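Zelleck two-arm sim pack: review notes

Maintained by Adom Gyamfi. Last edited April 2021.

Pullel sells this pack as "ready to train on." I'd call it ready to look at. It holds 228 simulated episodes of a white two-armed robot at a blue work surface, seen from the robot's own side. We paid 900 dollars for one seat.

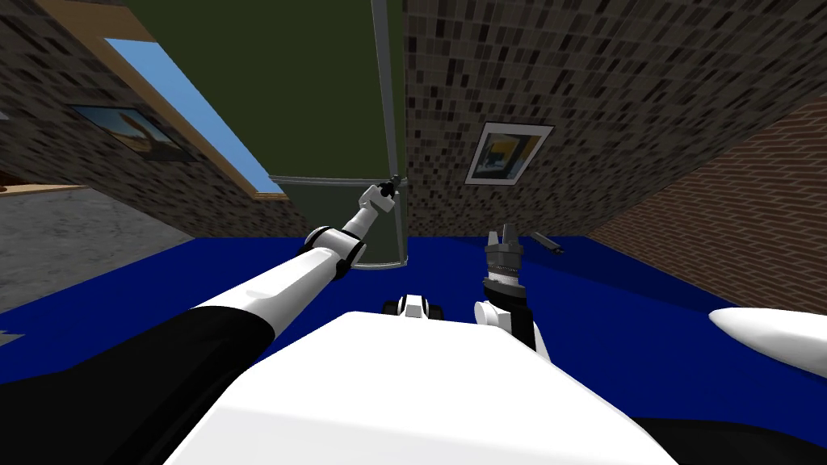 What you get

Rendered views, joint logs and 4 scripts. The rooms change their walls between renders – brick in one, mosaic tile in another – and the sales sheet counts that as variety. I don't. New wallpaper says little about grasping.

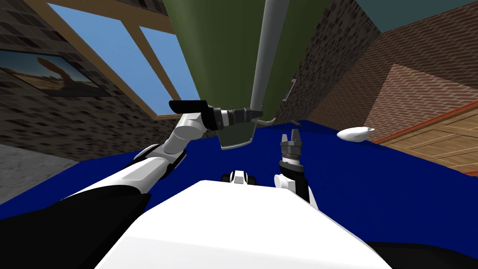
Known problems

Gripper state is missing from 9 episodes. Support at Pullel promised a fix in May. The Sepúlveda loader reads the logs without trouble; Fillar needs the joint names remapped by hand. Contact forces look too clean to me, and the docs never say how they were computed. Check the left gripper closely wherever it works near the tall fixture.

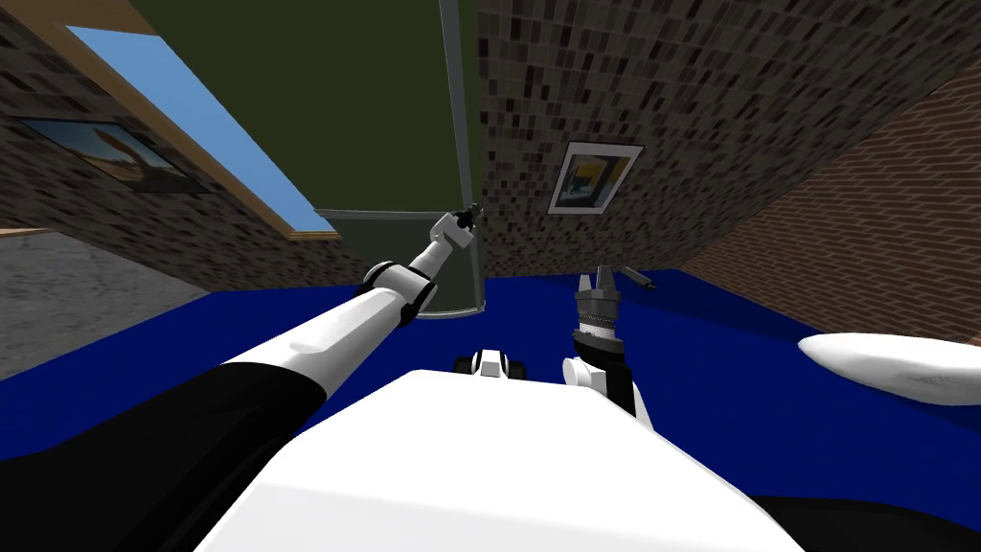 Can I use the pack to train a policy for a real arm?

Only as a warm-up. Budget for your own recordings, and don't quote the vendor's success rates until you've rerun them.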